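Skinmont Tabletop Set: read me first

Skinmont is a collection of teleoperated pick, place and sort episodes recorded with a single robot arm in the Ciltedton workshop. It was put together to train and test imitation policies on everyday containers and small packaged goods. Version 2 replaces the set shared in March, which had wrong gripper values in part of the recordings.

What is in it

There are 3,000 episodes across 22 tasks. Each episode is one folder holding the wrist camera video, the joint positions, the gripper opening and a short written instruction. Instructions were typed by the operator before the arm moved, so spelling varies and we have left it alone. "Put the packet in the basket" and "packet into yellow basket" are the same task with the same task number.

The longest episode runs for 89 seconds. Anything longer was stopped and recorded again from the start.

How episodes were recorded

Operators drove the arm with a hand controller and watched the table directly. Liudmyla Stetsiuk and Ieuan Wynne recorded most of the set, and Greer Kerr recorded the bowl and basket tasks. Objects were moved between episodes by hand, following a printed card for the first layout and the operator's own choice after that.
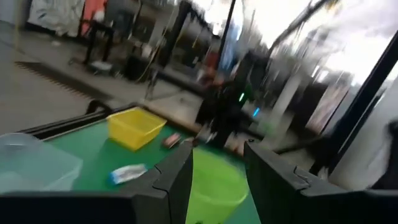 Wrist video is supplied as it came off the camera. We did not remove blurred stretches — a policy running on the real arm will meet the same blur whenever the wrist turns quickly. If you want sharp views only, the file motion.csv gives a blur score for every video, and Plodix can filter on it when loading.

Lighting was not controlled. Daylight reaches the work area, and brightness can change within one episode. Backgrounds were not tidied or masked either.

Labels

Each episode is marked success, partial or fail. Lewis Munro did the first pass and Wilma Postma checked it. Partial means the right object was moved but ended up outside the target. Failed episodes are kept in their own folder and are not loaded unless you ask for them.

Known problems

In 6 episodes the gripper reading lags behind the video. They are listed in lag.txt.

Task 14 has two instructions that contradict each other. Leave it out of language tests.

The Morrison split holds back whole tasks, not single episodes. Please say which split you used when reporting results.

Corrections go to Wilma, with the episode number in the subject line.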